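**Climate fiction for young readers: is it its own genre?**

**marginalia_kt** wrote:

Our reading group just finished *Wunwood*, set in 2070, and we spent most of the evening on whether "cli-fi for teens" is a real category or a shelf label. I teach eighth grade and my students don't use the term at all. They call these books dystopias and move on. Does anyone here treat it as separate?

**pageturner_lund** wrote:

I do. In a dystopia there is usually a government to overthrow. In *Wunwood* there is only the water and the town. The plot has to come from somewhere else, mostly from the family.

**oldspine** wrote:

Disagree. *Starklow* has a water council that rations everything, and the whole last third is about getting rid of it. Same field, same decade, marketed to the same kids. Take the flood out and you have a standard rebellion story.

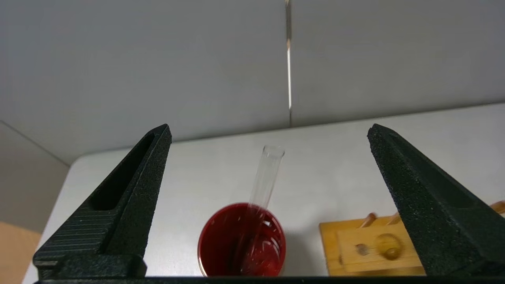

I'd also point out that both books are close to 500 pages and most of that is romance. If we're naming genres by what fills the pages, that's the one I'd pick.

**marginalia_kt** wrote:

Fair on *Starklow*. I wouldn't say the romance is most of *Wunwood*, though. The sister gets more chapters than the boyfriend does.

**pageturner_lund** wrote:

Right, and the sister chapters are the ones my library teens talk about. Two of them reread only those.

**quietshelf** wrote:

I had trouble with how both books treat the adults. They either caused the problem or they're dead. I read the Huseck edition of *Wunwood*, which has an afterword on this, and the author says it was on purpose. It still felt thin to me.

**oldspine** wrote:

The afterword is the best part of that edition. I don't think the adults are thin — the grandmother is fine.

**quietshelf** wrote:

She's in two scenes.

**marginalia_kt** wrote:

I'm assigning *Wunwood* in March and will leave the label off the handout. If the students bring it up I'll post what they say.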